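Tape on the Table Is a Rule, Too

I've been arguing with people about robot standards for most of the year, and I keep losing the thread in the same place. Somebody brings up the big binder, meaning the thick shared document that Anlow and Zaneo both signed on to, and we're off talking about force limits and fencing and who initials what. All good stuff! I'm glad it exists. But the rules I care about most are the ones you can lay down with a roll of black tape, and I think we treat them like an afterthought.

Small colored cubes, a two-finger gripper, a taped square on a white table. It's about as plain as robot work gets.
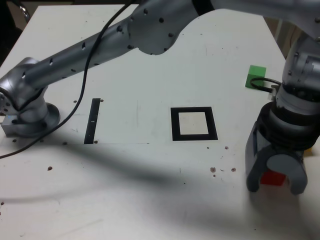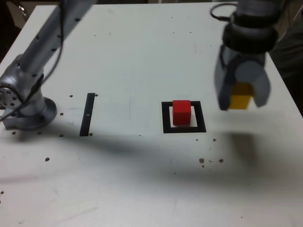
The tape is a rule

A square of tape says "the cube goes in here." Fine, but what does "in" mean? I've sat in a meeting (a long one, with bad coffee) where grown adults could not agree on whether a cube with one corner over the tape was in or out. One camp said touching the tape was a miss. Another said anything mostly inside should pass. And then you learn that the two camps have been scoring runs side by side since September, and you want to go lie down somewhere.

So my first plea is that every mark on a work surface should have one written sentence attached to it. Inside edge or outside edge. Whole cube or part of the cube. Does it have to sit square, or can it land crooked in a corner? Does a cube that gets nudged in count the same as one that's set down? If you put down a strip as well as a square, the strip gets its own sentence. I've worked around tables where a piece of tape had been there so long that every person in the room had a different story for it, and new people just quietly stepped around the question.

I helped write the placement page for a project called Caldeira, and it took us 18 drafts to get to something that fit on one sheet. That sounds silly for a page about putting blocks on a table, I know. But once we had it, the arguments dropped off almost overnight, and people who'd never met could score the same run and come up with the same answer.

Write down the dirt

This is where I lose some friends. A lot of good-practice guides say to start each session with a clean surface, and leave it there. I'd love to know who is doing that. Real tables get scuffed. They pick up specks and smudges and little scratches, and the light throws the arm's shadow right across the place you're working. None of that is shameful, and a system that only behaves on a spotless table is going to have a rough time in anybody's building.

What bugs me is that the condition of the table hardly ever makes it into the record. At Plikmont we had a log of 2,111 runs, lovely neat rows, every joint setting you could ask for, and there was no column for the surface or the lighting. When the numbers got worse one month, we had nothing to go back to. Was it the lamp? Crumbs? A new roll of tape with a shinier finish? We never did find out, and I still think about it more than is healthy.

You don't need anything fancy. Wipe it or don't wipe it, but write down which. Note which way the shadow falls if it crosses the target. That's two lines on a sheet.

Cables deserve a line

The other thing I'd add to the binder is cable slack. I mean the ordinary loops that hang off an arm and curl out near the wrist. People fuss over the gripper and forget that a loop takes up room, and that the room it takes up changes as the arm moves. I'd like the standard to ask for a slow pass through the full path, with a person watching only the cables, before the cubes go down. It's dull. Do it anyway.

The usual complaint is that all this makes small projects slow, and I get it, because I've been the one tapping my foot while a colleague measured tape. If you're trying out an idea on your own for an afternoon, skip half of it with my blessing. My beef is with teams that publish a score of 100 percent and can't say what a miss would have looked like. If you're going to put a number in front of other people, put the tape rule right next to it, in the same size type.

The binder is up for revision again, and I've sent in my page on marks and surfaces. It's short. I left room at the bottom for the people who think touching the tape should count.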